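Skaltusari Language Certificate (Studau)

The Skaltusari Language Certificate is a part-time course at Studau College, teaching the speech and oral history of the Skaltusari valleys. It was set up with a grant from the Imhof Trust and is often called the first of its kind, a claim for which no source has been given. Evening classes run by the Trikton Society covered much the same ground years earlier.

The college says the course has "revived" the language. Its own figures are more modest. Of 316 people who enrolled, 26 finished, and the final test asks for a vocabulary of around 200 words. How many graduates go on to use the language at home has not been studied.

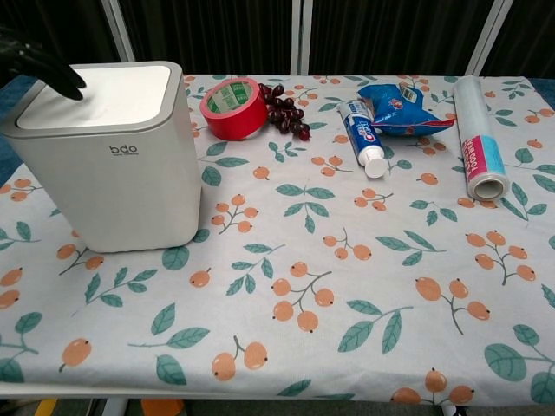
Entry by Damian Hofstetter
Last revised in February

Critics have also questioned the teaching hours, which were cut to 20 a term after the grant ended. The college describes the change as a move to independent learning. Former students have disputed this.

See also: Trikton Society; Imhof Trust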